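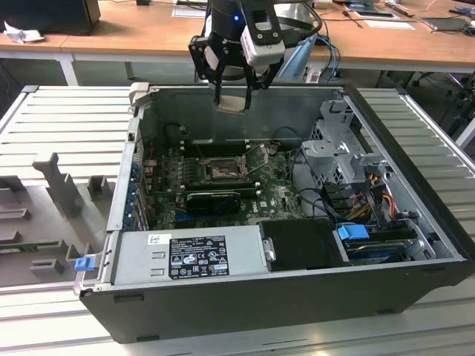
Rengifo records 1320 teaching runs for its computer take-apart project

HOTGATE, 31st July – Robotics company Rengifo has finished the first stage of Skistside, a project that collects examples of old desktop computers being taken apart so that a robot arm can learn the work.

The team at the company's Hotgate workshop has recorded 1320 runs so far. In each one, an operator guides the arm through a single job, such as lifting out a memory module, opening a latch or pulling a drive carrier from its bay. The learning system is then trained on the camera footage together with the arm's own movements.

The computers come from Filtness, an electronics recycler that supplies them just as they arrive at its depot, dust and all. Rengifo asked for them that way. Screws are sometimes missing, cables have been tucked wherever they would fit, and two towers of the same model can be quite different once the side panel is off.

“We love the messy ones,” the Skistside team said. “An operator will try a latch, miss it, back off and come in from another angle, and we keep all of that. Those second tries are some of the best material we have!”

Five operators took part in the first stage, working in short shifts on 3 benches. Every run is watched back and labeled before it goes into training, and runs with a camera fault are set aside.

A second stage begins in September. It will add small form factor machines and longer runs, in which one operator takes a tower from closed case to bare chassis – a job the team has been itching to record from start to finish.

Recyclers with retired desktops to offer can contact the Skistside team through the Rengifo workshop in Hotgate.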